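Call for participants: evaluation of the Gekero assembly task board

Posted 11 Nov 2019

Allum is looking for operators and lab teams to take part in a paid evaluation of Gekero, a tabletop task board kit for testing dexterous hands on two-arm robots. The kit is close to release. We need results from people who did not design it, on setups we did not configure.

Gekero is a flat white board with raised plates, pegs, cylinders, a knob, and a set of holes and slots. Tasks are scored on completion, time and number of regrasps. The kit comes with a printed task sheet, a scoring form and a spare parts bag. No software is supplied, and the board has no electronics.

Two tracks are open. Track A is for individual operators, who work by teleoperation at our Tondlow site on a robot we provide. Sessions last 90 minutes, including calibration and one break. Track B is for teams with their own hardware, who receive a board on loan and return it with completed forms by the end of May.

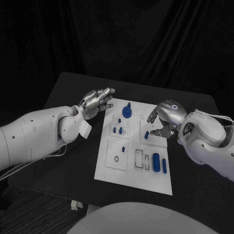

Peg tasks make up most of the score in both tracks. Each attempt starts from the layout on the task sheet, and the operator may use either hand unless the sheet says otherwise. A dropped part counts as a failed attempt if it leaves the board. A part that tips over but stays on the board may be picked up again, with the clock running.

Track A requirements:
Age 18 or over
Normal or corrected vision
Able to stand for a full session
No previous teleoperation experience needed, but please state any you have

Track B requirements:
Two arms with a shared workspace that covers the whole board
A multi-finger hand on at least one arm - parallel grippers are not part of this round
A dark, non-reflective table surface
One named person responsible for the scoring forms

Track A pays 100 dollars per session, paid after the scoring form is signed. Track B teams are not paid, but may keep the spare parts bag and will receive the combined results before they are published. Shipping is covered both ways. Boards are insured in transit by Engström, and damage must be reported before the board is used.

We record joint positions, hand commands and head camera video during Track A sessions. Names are stored separately from session data. Participants may withdraw at any time and ask for their recordings to be deleted.

To apply, write to Embla Solheim, evaluation lead, Allum, Room 103, Tondlow. Quote reference 917 and state the track. Track B teams should also list arm and hand models, control rate, and whether the hands report contact force. Incomplete applications will be returned once for correction.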